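Student Petitions and How Administrations Answer Them

3 May 2023
By the course instructor
Reading time: 3 min

Notes for week 12, Campus Governance and Public Process

Last week covered faculty senates and what they can and can't block. These notes are on student petitions, mostly petitions against program closures. Read them before section and bring your copy of the Kusell packet.

What a petition is

A petition is a written request with names attached. At most public universities it has no legal force. A few student government constitutions say that a petition with enough valid signatures has to be put on the ballot or heard at a meeting, but that binds the student government and not the president or the board. Check the wording before you write about a case. "Shall consider" and "shall act on" are different promises.

What a petition can do is create a record. Once it is delivered to an office, that office has received it on a certain date, and reporters and board members can ask what was done with it.

The Stindard case

Stindard College announced in April that it would stop admitting students to two programs, German and engineering technology. Students in both programs wrote one petition together. They collected 1,223 signatures in three weeks. After the registrar's office checked names against enrollment, 577 were confirmed as current students. The rest were alumni, parents, people from town, and a number of entries that couldn't be read.

The college's reply used the lower figure. The student paper used the higher one. Both were correct, and most of the argument that followed was over which one to print. When you write up a petition, give the total, give the verified count if there is one, and say who did the checking.

The petition made three requests: delay the decision by a year, release the enrollment figures behind it, and hold an open meeting. The college agreed to the meeting and released part of the figures. It did not delay.

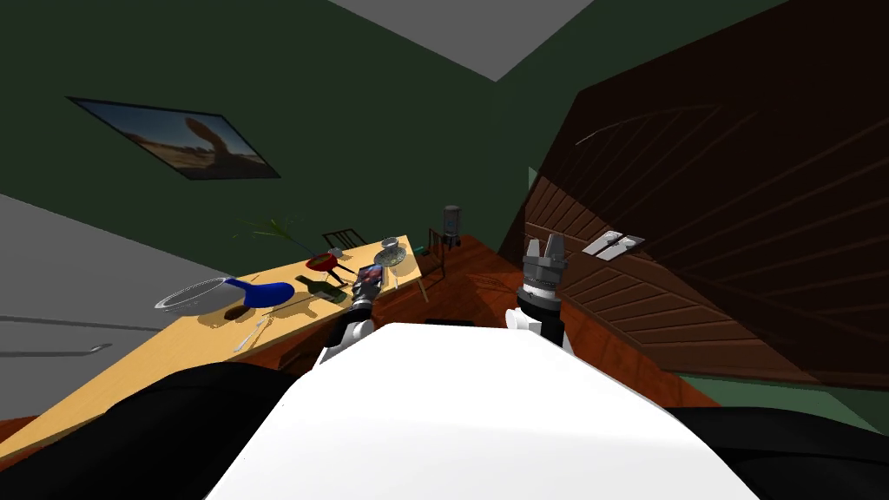

Fig. 1. Simulated view over a robot's torso, one gripper holding a small flat object.

Look at how the requests were ordered. The delay came first and was the hardest one to grant. The meeting came last and cost the college almost nothing. Some of you will say the students gave the administration an easy way out. Others will say that without the open meeting they would have gotten nothing at all. Be ready to argue one side in section.

The Gumitz case

Gumitz State is the comparison. There the petition was about library hours, and it asked for one thing, a return to the old closing time. The dean answered within days. The change was cheap, it fell inside one office's budget, and no board vote was needed. A program closure usually passes through a department, a college, a provost and a board, and each can say the decision belongs to somebody else. Ljungberg's chapter in the packet calls this "routing." Use the term in your memo if it fits.

Terms to know

Teach-out: the plan for letting enrolled students finish a program that has closed to new ones.
Moratorium: a stop on new admissions, sometimes temporary on paper.
Verified signature: a name matched to a list, usually enrollment.
Shared governance: the arrangement under which faculty, and in some places students, take part in decisions.

Memo 2

Pick a petition from any campus. In two pages, say who it was addressed to, whether that person or office could grant the request, and what the written answer was. Attach the petition text. News stories are fine as background, but the memo should rest on the documents.

Comments

Is the Kusell packet the same one from last term? Mine has no Ljungberg chapter.

Reply from instructor: No, it was revised. The chapter is on reserve at the library desk.

I signed the Stindard one as an alum and never heard how the count came out, so thanks for putting both numbers in.

Can we use a petition that never got an answer?

Reply from instructor: Yes. Say when it was delivered and how you know there was no reply.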